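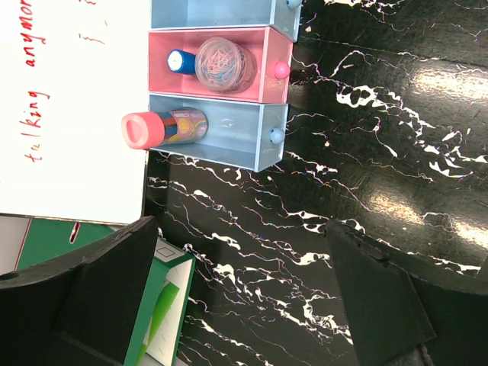 A whiteboard and small desk drawers on a marble-patterned tabletop.

Skorstead wants workers to tidy their desks, and it is willing to spend money to make them do it. How much good that will do is another question.

Starting in September, the office services firm will hand out desktop drawer sets and whiteboards to staff at its Echeverri building, under a program it calls Ikum. The drawers come in light blue and pink with round knobs, and are meant for the rubber bands, clips and other odds and ends that tend to spread across a work surface. The boards are for notes that would otherwise end up on scraps of paper.

The company says 554 desks will be fitted out in the first round, with up to 2,030 to follow if managers like what they see. It has not said what they will be looking for. A two-page notice to staff promises "calmer mornings" and "time given back," but gives no figure for the time being lost now.

Katherine Taipe, who runs the program, said a trial at the smaller Tostside office went well. Asked how that was measured, she said employees had filled out a short survey 4 weeks after getting their drawers.

"People told us they felt more on top of things," Taipe said. "We think that counts."

The survey did not ask whether anyone had found a lost item faster or thrown anything out. Nor was there a comparison with desks that got nothing. Taipe said a second survey is planned but could not give a date.

Small drawers have an old problem, too – they fill up. A container of rubber bands inside a drawer is out of the way, but it is still a container of rubber bands, and plenty of offices already own more of those than they will use in a decade.

Skorstead has set aside $700 for replacement markers and erasers. The cost of the drawers and boards themselves was not disclosed. Staff who don't want a set can turn it down by telling their floor manager before delivery.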